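Two ways to peel an orange

21st September

I've worked in the kitchen at Korkineo for most of my adult life. We make packed lunches and fruit boxes for schools and offices, 800 on an ordinary day and more when exams are on. In March the owners signed up with Civero to bring in machines for part of the fruit prep, and a few people have asked me how it's going.

Before March there were 16 of us on prep. There are still 16 of us on the roster, but the work has moved around. Three people who used to stand at the peeling bench now spend part of each week doing what Civero calls demonstrations. You hold a gripper in each hand and do the job you already know, slowly, over and over, and the recordings go off to be used for training. Some of it is done in ordinary home kitchens, which they want for the variety.

I put my hand up for it. The pay is the same hourly rate and you get to sit down. 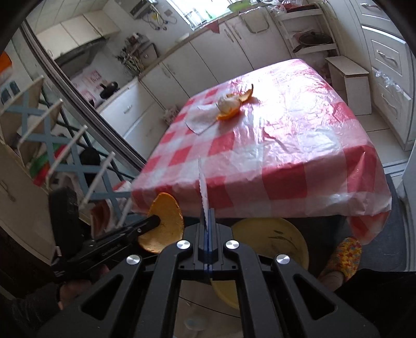 Knife in one gripper, peel in the other.

Oranges are harder than I expected. With my own hands I score the skin and work a thumb under it without thinking. With the grippers there's no thumb. You have to decide how hard to squeeze and which way the blade should point, and if you hold the peel too near the rim it slips. My wrists were sore for the first fortnight. After that I got a feel for it, though I'm still well behind my normal speed.

The machine at work, which everyone calls the Coditz because that's the name on the side, does apples and not much else so far. It gets through 620 on a good morning. Someone has to load it, clear it and throw out the bruised ones, and that someone used to be cutting. A couple of the older hands don't like the change. They say the cutting was the part where you could have a talk, and loading is noisy and you stand by yourself. I think that's a fair complaint and I've passed it on.

We've been told no jobs will go this year. I asked about next year and didn't get an answer. The casuals are the ones who worry, as their hours are the easiest to trim. I'd like to see it in writing before the new contract with the Colombo Street offices starts.

In the meantime I'm down for more citrus next week, then mandarins, which I'm told are worse.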